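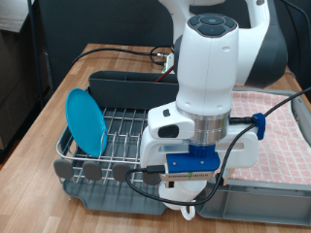

Kester wrote in to ask whether mugs can go straight onto the wire prongs, and the answer is no. The prongs on the Diltura rack are spaced for plates. A mug set over them will tip when the next item goes in. Stand mugs upside down on a folded towel beside the rack, or use the Riviere side tray covered in step 9.

Section 3: Setting Up and Loading the Rack
Posted by the Skenulier product help desk
Last updated: August

3.1 Placing the rack

1. Clear a stretch of counter or tabletop at least 64 cm wide. Leave a hand's width between the rack and the wall so air can get behind it.
2. Wipe the surface and let it dry before anything goes down on it. Grit under a drip tray will mark a wood finish.
3. Set the drip tray down first, then lower the wire grid into it until the feet are seated. Press on each corner. If one rocks, lift the grid out and start again.

Caution: Do not leave standing water on a wood surface. Oiled finishes go pale where water sits, and the mark may need sanding. 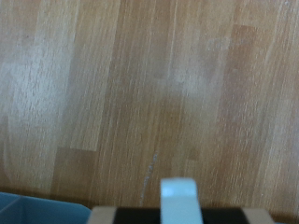

Photo: Skenulier help desk

Wood tops made of joined strips vary a good deal in color from one strip to the next, so water marks can be hard to spot at first. Look across the surface at a low angle with a light on. If a patch feels rough, dry it fully overnight and treat it with whatever oil or wax the maker of the top recommends.

3.2 Loading

4. Start with plates, largest at one end. Face them all the same way.
5. Put cutlery and small utensils in the holder, handles down for spoons and forks, handles up for knives.
6. Place pans last. A pan should lean on its side with the open face tilted down — water trapped in a corner is the usual cause of spotting.
7. Keep wooden spoons and spatulas out of the drip tray. Towel them off by hand, then stand them somewhere with air on all sides. 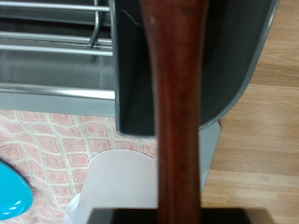
Fig. 3-2. Wooden handle and dark gray pan, with the rack behind.

Note: Wooden utensils should not be left touching a wet pan. The grain takes up water at the point of contact and can darken there. Nonstick pans should not rest against bare wire ends either. A folded cloth between the two is enough.

8. Do not load the rack past 13 plates. It will hold more, but they will touch and dry slowly.

3.3 Using the side tray

9. Line the Riviere tray with a towel, spread flat. Terry cloth works better than a smooth tea towel.
10. Lay lightweight plastic items on the towel. Take lids off cups and bottles if you want the inside to dry.
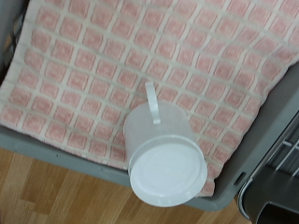

11. Change the towel once it feels damp through to the tray. In a humid kitchen this may be twice a day.
12. Empty and rinse both trays every 7 days. Use dish soap and a soft brush — no bleach on the wire grid.

Caution: The side tray is not rated for heavy cookware. Keep cast iron and filled containers off it.

12 shares
3 comments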